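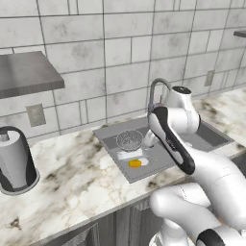

Abb. 9: Szene »Stusetti«, Greifer knapp über dem runden Metallsieb im Spülbecken (Simulation)

5 Die erste Hausarbeit: Das Sieb aufnehmen

Wenn Sie Kapitel 4 durchgearbeitet haben, ist Roltura installiert, die Lizenz eingetragen und der Arm bewegt sich, wie er soll. Jetzt kommt der Teil, auf den die meisten gewartet haben: Der Arm soll endlich etwas im Haushalt tun. Wir fangen mit einer Aufgabe an, die man einem Kind zwischen Tür und Angel zuruft (»Nimm doch mal das Sieb raus!«) und an der ein Roboter trotzdem einen ganzen Vormittag lang scheitern kann. Nehmen Sie sich also Zeit und eine Kanne Tee dazu.

Vorab ein Wort zu den Erwartungen, weil wir dazu viele Zuschriften bekommen. Die Frage, ob Maschinen inzwischen den Abwasch machen können, beantworten wir in diesem Handbuch mit einem freundlichen »teilweise«. Einen bekannten Gegenstand an einem bekannten Ort zu greifen, das geht in der Simulation recht ordentlich. Eine Küche so zu hinterlassen, dass man sie gern wieder betritt, ist eine ganz andere Aufgabe, und dafür liefert Roltura bisher keine fertige Abfolge mit.

5.1 Was Sie brauchen

Roltura ab Version 4 mit geladenem Szenenpaket »Stusetti«
Das Greiferprofil »Gál« (liegt dem Paket bei, muss aber von Hand ausgewählt werden)
Eine leere Protokolldatei mit Schreibrechten
Etwa eine Stunde, in der Sie nicht gestört werden

Hinweis: Das Szenenpaket »Sarkville« enthält ebenfalls eine Küche mit Spüle, dort stimmen jedoch die Startwerte aus diesem Kapitel nicht. Wer beide Pakete installiert hat, sollte im Szenenmenü lieber zweimal hinschauen.

5.2 Szene vorbereiten

1. Öffnen Sie das Szenenmenü und laden Sie »Stusetti«. Beim ersten Mal dauert das eine Weile, denn die Marmorflächen und das Drahtgeflecht des Siebs werden einmalig berechnet und danach zwischengespeichert.

2. Setzen Sie den Startwert (Seed) auf 1309. Damit liegen die Gegenstände so im Becken wie in Abb. 9, und Sie können Ihre Ergebnisse mit unseren vergleichen.

3. Wählen Sie unter Arm > Greifer das Profil »Gál« und bestätigen Sie mit Übernehmen.

4. Fahren Sie den Arm in die Grundstellung und prüfen Sie in der Außenansicht, ob das Handgelenk am Wasserhahn vorbeikommt. Der hohe Bogen des Hahns ragt von hinten über das Becken und ist die häufigste Ursache für einen Abbruch gleich in der ersten Bewegung.

5. Schalten Sie die Kollisionsprüfung ein. Sie ist nach der Installation ausgeschaltet, was wir selbst nicht besonders glücklich finden und in einer der nächsten Versionen ändern möchten.

Achtung: Vor dem Sieb liegt ein aufgeschlagenes Ei auf dem Beckenboden. Der Solver behandelt das Ei als weichen Körper. Wenn die Finger hineinfahren, meldet Roltura keinen Fehler, die Rechenzeit steigt aber so stark an, dass mancher schon geglaubt hat, das Programm sei abgestürzt. Warten Sie in diesem Fall kurz und setzen Sie die Szene dann zurück.

5.3 Annähern und greifen

Wir haben lange überlegt, ob wir Ihnen an dieser Stelle gleich die vollautomatische Abfolge zeigen. Danica Dervishi, von der die Übungen in diesem Kapitel stammen, hat sich für den halb geführten Weg stark gemacht, und nach einigen Kursen damit sind wir ihr dankbar. Wer den Griff einmal selbst gesteuert hat, liest später die Protokolle mit ganz anderen Augen.

1. Wechseln Sie in den Modus Geführt. Der Arm folgt nun Ihren Eingaben, hält aber von sich aus vor harten Flächen an.

2. Fahren Sie den Greifer über das Sieb und halten Sie dort an. Die Finger sollen nach unten zeigen.

3. Suchen Sie in der Nahansicht den Stiel. Er besteht aus zwei eng nebeneinander liegenden Metallstäben und ist damit sehr viel schmaler, als man es von einem Kochlöffel oder einer Tasse gewohnt ist.

4. Drehen Sie das Handgelenk, bis links und rechts vom Stiel je ein Finger steht. Kleine Schritte helfen hier sehr.

5. Schließen Sie den Greifer langsam. Stellen Sie die Schließkraft zunächst auf 59 und erhöhen Sie sie nur, wenn der Stiel beim Anheben durchrutscht. Über 118 hinaus nimmt das Profil keine Werte an.

6. Warten Sie, bis die Kontaktanzeige für beide Backen grün ist.

Hinweis: Greifen Sie bitte nicht in das Geflecht. Das sieht zwar verlockend aus – so viel Draht, da müsste doch irgendwo Halt sein –, aber die Maschen sind im Kollisionsmodell zu einer glatten Schale vereinfacht, und die Finger gleiten daran ab.

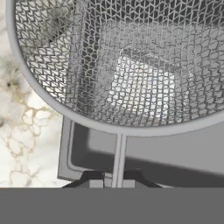
Abb. 10: Nahansicht mit dem Stiel zwischen den beiden Kontaktbacken

Vergleichen Sie Ihre Nahansicht in Ruhe mit Abb. 10. Die Backen stehen auf gleicher Höhe, eine knapp links und eine knapp rechts vom Stiel. Sitzt bei Ihnen eine Backe deutlich höher, öffnen Sie den Greifer noch einmal und korrigieren Sie die Drehung. Es lohnt sich wirklich, denn ein schief gefasster Stiel hält oft gerade so lange, bis man sich freut.

5.4 Anheben und ablegen

1. Heben Sie das Sieb senkrecht an. Seitliche Bewegungen heben Sie sich bitte für später auf.

2. Halten Sie kurz inne und lesen Sie die Kontaktanzeige ab. Wechselt sie auf Gelb, senken Sie wieder ab und fassen Sie nach.

3. Führen Sie das Sieb mit genügend Abstand am Wasserhahn vorbei zur freien Arbeitsfläche.

4. Senken Sie es ab, bis die Anzeige Auflage erscheint, und öffnen Sie erst dann die Finger.

5. Speichern Sie den Durchgang unter einem Namen, den Sie in einem Monat noch verstehen. »test_neu_2« gehört erfahrungsgemäß nicht dazu.

Achtung: Setzen Sie die Geschwindigkeit während des Transports nicht herauf. Der Rand des Siebs ist ausladend, der Stiel dünn, und schon bei mäßigem Tempo dreht sich das Ganze zwischen den Backen weg.

5.5 Wenn es nicht klappt

Der Arm bleibt vor dem Hahn stehen: Grundstellung erneut anfahren und den Zwischenpunkt »Über Becken« etwas weiter nach vorn legen.

Der Stiel rutscht durch: Schließkraft in kleinen Schritten erhöhen. Hilft das nichts, ist meist die Reibung der Backen auf null gesetzt (Arm > Greifer > Oberfläche).

Das Sieb zittert nach dem Ablegen: Die Zeitschritte sind zu grob. Halbieren Sie den Wert unter Physik > Schrittweite.

Die Kontaktanzeige bleibt grau: Es ist noch das Standardprofil geladen. Zurück zu 5.2, Schritt 3.

5.6 Und was ist mit einer echten Küche?

Gespeicherte Durchgänge lassen sich exportieren, und selbstverständlich reizt es, sie sofort auf einem wirklichen Arm abzuspielen. Bitte tun Sie das nicht ohne die Prüfschritte aus Kapitel 8. In der Simulation kennt Roltura die Lage des Siebs exakt. Ein Arm auf Ihrer Arbeitsplatte muss sie erst mit Kameras schätzen, und glänzendes Drahtgeflecht in einem Becken aus Edelstahl gehört zum Unangenehmsten, was man einer Kamera vorsetzen kann.

Für Greifen und Abstellen einzelner Teile halten wir die Übertragung mit etwas Geduld für machbar. Das Auswischen des Beckens, und erst recht das Beseitigen von rohem Ei, würden wir derzeit weiterhin von Hand erledigen. Wenn Sie zu einem anderen Ergebnis kommen, schicken Sie uns gern Ihr Protokoll, wir sehen es uns mit Freude an!

Weiter mit Kapitel 6: Küchenrolle und andere nachgiebige Gegenstände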